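Search this forum Enter keywords

Arm stops above the blocks and faults out, only on one side of the board

Posted by Panby, Nov 17, 2024

I have a small arm over a perforated table with a maple board bolted to it. The job is pushing coloured toy blocks about on the board: stars, cylinders, a heart and so on, two of each colour. The arm has a plain round shaft on the end and comes down from above.

It ran without trouble from May until last week. Now it lowers near the red star, stops short and throws a following error on the vertical axis.

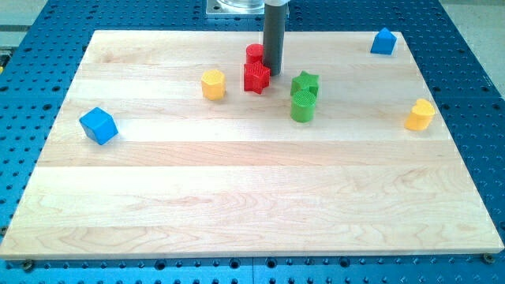

The limit is set to 300 and the log shows 520 when it trips. If I clear the fault and send it to the near half of the board, where there are no blocks, it goes down to the right height every time. I have rebooted, homed it again and loaded an old backup. Same result. I don't want to raise the limit until I know what is causing it.

Dvorak

Don't raise the limit. I did that on mine and bent a shaft.

Check the cable first. If it only faults at the far side, something may be pulling tight there. Power off, lock it out, then move the arm by hand over the whole board and feel for a stiff spot. Look at the clamp nearest the wrist as well. Mine had slipped down and the cable was taking the load.

After that, check the height of the board at all four corners. Maple moves with the weather, and two bolts at the front won't keep the back down. If the back has lifted, the shaft could be touching a block or the wood before the controller expects it to. Run it with the blocks off at 200 on the speed setting and see if it still trips in the same place.
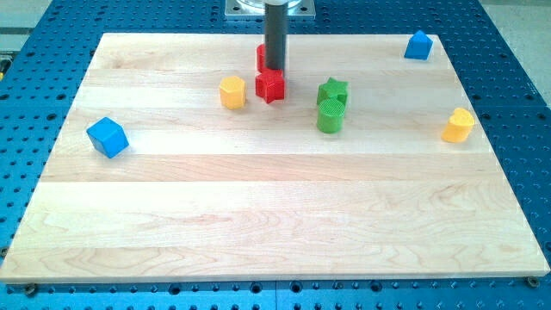 Motion faults and error codes

Stollix

had the same thing, was error 1916 on mine. new cable fixed it

Panby

It was the cable. There was a stiff spot towards the back, and the clamp had turned so the loop was too short. I let out more slack and did it up again. It now reaches the red star without faulting, blocks on or off. The back of the board was slightly high too, so I will shim the table side and measure again. The limit is still at 300.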